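Print this page
E-mail this page

Tuvolgate Technical School
Maintenance of Small Robot Cells
Notes to Lecture 3: Setting up the Ellisik bench cell and keeping it in order
Natnael Jemal
Tuesday, January 8, 2019

Please read these notes before you come to the workshop. In the lecture I spoke mostly about the reasons, and the notes are mostly about the work. Where the two differ, follow the notes, as I have corrected some values after the lecture.

1. What belongs to the cell

The Ellisik cell is a small arm on a bench, with a two-finger gripper, a fixed camera, a control box and a work area. The program on the control box is called Fikre. The cell is used for training of handling tasks: pushing a button, picking up a cube, moving a piece of rope, carrying a thing from the tray to the sink. The tasks are simple, but the cell must stand in the same condition each time, or the results of one day cannot be compared with the results of the next day.

When we say "the cell" in this course, we mean also the loose objects. Many students at first look only after the arm. They grease it, they check the cables, and then they put a tray anywhere on the bench and wonder why the pick fails. A tray that has moved is a fault of the cell in the same way as a worn bearing is a fault, and it must be written in the log in the same way.

2. Switching on

The order of switching on is as follows.

Check that the emergency stop is pressed in. Turn on the main switch on the control box. Wait until Fikre shows the start page. Release the emergency stop by turning it to the right. Press Home on the screen and keep one hand near the stop until the arm has finished the movement.

Do not start the homing when a person has a hand in the work area, also when this person says that he is ready. In homing the arm does not look at the camera. It goes by its own switches only.

If the homing stops halfway with message 52, one joint did not find its switch. Turn the power off, move the joint by hand a little way toward the middle of its range, and begin again from the first step. If you get the message again at the second try, stop there and call me. Please do not try a third and fourth time. Last August a group did this the whole afternoon and the switch lever was bent when I came.

3. Mount and rail

The arm and the camera are held with brackets, and the screws of a bracket become loose with time. Go over the screws once in a week with the torque driver from drawer C. If a screw turns before the driver clicks, mark it in the log. A screw which is marked two weeks one after another must be taken out, cleaned and put back with thread lock (the blue one).

The metal edge strip of the countertop is used by many people as a stop, to push the tray against it. I do not recommend it. The strip is there to protect the edge, and it was never measured. Use the marks of the position sheet.

Wipe the brackets with a dry cloth. Oil on a bracket looks nice but it collects dust, and the dust goes into the screw heads, and then the driver does not sit well.

4. The gripper

Open and close the gripper fully before every session and listen. The sound in both directions should be even. A short scratching at the end of the closing movement means usually that there is dirt between the finger and its guide. Blow it out with the hand bellows. Do not use compressed air, it pushes the dirt deeper.

The rubber pads on the fingers are changed when the pattern cannot be felt any more with the thumb. I cannot give you a number of days for this, it depends too much on the task. Rope is much harder for the pads than cubes are. After changing the pads you must repeat the zero of the gripper in Fikre, menu Tool, Zero, Closed. If you forget it, the gripper will think that it holds an object when it is empty. Many strange reports in our log come from this one forgotten step.

5. The camera and the reference picture

The camera is fixed and it should remain fixed. Cleaning of the lens is allowed, turning of it is not. When you clean, hold the camera body with the other hand.

After each change in the mount, load the reference picture in Fikre and set it over the live picture with the slider. At the value 100 you see only the reference, at zero you see only the live view. Move the slider slowly between and look at the edges of things which cannot move by themselves: the wall corner, the faucet, the rim of the sink. If these edges jump, the camera has moved. If these edges stay and only the tray jumps, the camera is good and the tray has moved. Students mix these two cases very often and then repair the wrong thing.

The light must also be the same. Glossy objects give bright spots in the picture, and the object finder can take such a spot for a separate thing. Close the blind, turn on both lamps of the bench and leave the ceiling light on.

6. Setting out the objects

The objects are set out by hand before the first run, from the position sheet in the Skinance folder. For the counter with the sink we use layout B. The order is: cardboard and boards at the back, then the tray, then the rope, then the buttons, then the cube. The rope goes before the buttons since it is difficult to pass it under or around them later without pushing them.

Hold the buttons at the base when you carry them. If you hold one at the cap, it can be pressed on the way, and Fikre may count it as a run. Our counter stood at 2,255 runs when I prepared the lecture, and I know that some of them were made by a student's thumb.
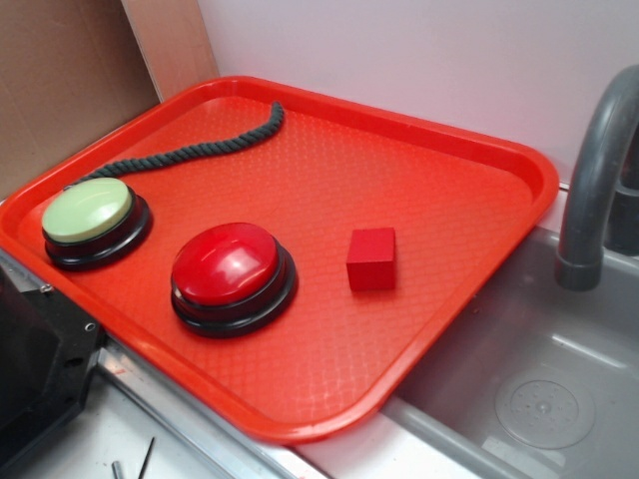

Checking the layout is done from the camera side, before the arm is homed, and it is done by a second person who did not set out the objects. Start with the tray, as everything else stands on it. In layout B its long side should be parallel to the wall and the whole tray should be on the countertop, so a tray which lies diagonally, with the right short edge over the gray sink basin, does not pass the check and must be turned and moved back first. Then take the rope. One end of it is under the black base of the green button, and for the task "pull rope" this is wrong, because the button will come along with it; for the task "push green" you lift the button, free the end and set the button down flat again. The red cube may stay with open space around it, well clear of both buttons, as the fingers need this space to go down on two sides. Note also that it is a red cube on a red-orange tray. The finder has less contrast to work with than it has for the green cap, so for this pair use the color setting "near" in Fikre and test it with a single picture before you start a series. At last look at the countertop outside of the tray. The short silver pin and the thin dark rod in the front are small metal parts and have no place in the layout, and small parts must go into the parts dish before any power is on. If you do not know from where such a part comes, inspect the mount and the fingers until you know that nothing is missing there.

When you have corrected something, repeat the whole check from the tray on. Moving a tray with the objects on it nearly always shifts the cube.

7. The sink

The faucet and the basin are part of some tasks and only an obstacle in the others. In both cases their position must be stored in Fikre under Obstacles. The spout of the faucet is the part that is hit most often, because students store the basin and forget the height of the spout. Move the arm by hand, with the drives off, to the highest and the most forward point of the spout and store both points.

Clean the basin with a damp cloth and dry it after. Look in the drain plate if small things are caught in the holes.

8. Switching off and the log

Bring the arm to Park. Press the emergency stop in. Turn off the main switch. Take the objects back in the box, the rope in a loose coil and never knotted. The cover goes on the arm when the motors are cool to the hand.

In the log write your name, the layout, the messages that came, and what you have changed. "All OK" is not accepted as an entry. If nothing was changed, write "nothing changed" and which checks you have made.

9. Preparation for the workshop

Read sections 2 and 6 again. Bring closed shoes. Every pair will set out layout B, exchange places with another pair, and check the work of the others. You write the faults which you find on the back of the position sheet and give it to me at the end.

Section 4 will be practiced only in the week after, when the new pads have come.

Print this page
E-mail this page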